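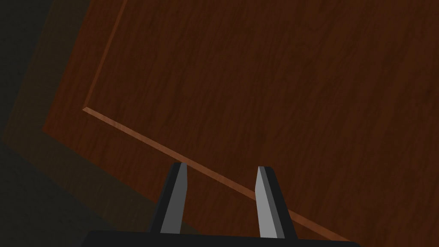 Según Hiyori Shimada, lo que más le costó al principio fue soltar el gatillo a tiempo: con el mando anterior la pinza seguía cerrándose y había que repetir la demostración entera. Con el Trutus grabó la tarea de la puerta al tercer intento.

Trutus, puesto de teleoperación para dos brazos
Fabricante: Wudwood

El operador mueve un mando con cada mano y los brazos lo siguen, en simulación o sobre el robot físico. Cada demostración guarda posiciones articulares, apertura de las pinzas y vídeo de las cámaras. Un pedal marca el inicio y el final de la toma.
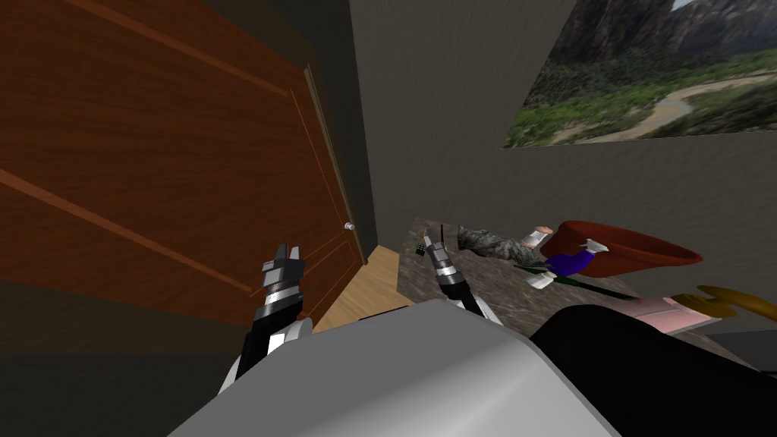
Hiwot Assefa
Responsable de producto, Wudwood

El entorno doméstico simulado trae puerta con pomo redondo, encimera y objetos sueltos. Se puede cambiar la posición de partida del robot antes de grabar.

Contenido de la caja
2 mandos, 1 pedal, 3 cables USB de 3 m
Licencia del editor Rundbridge, 6 meses
Memoria interna: 500 demostraciones

El soporte de mesa Gebremichael se vende por separado. Los pedidos hechos en diciembre se sirven en enero.

Ficha revisada el 11/02/2021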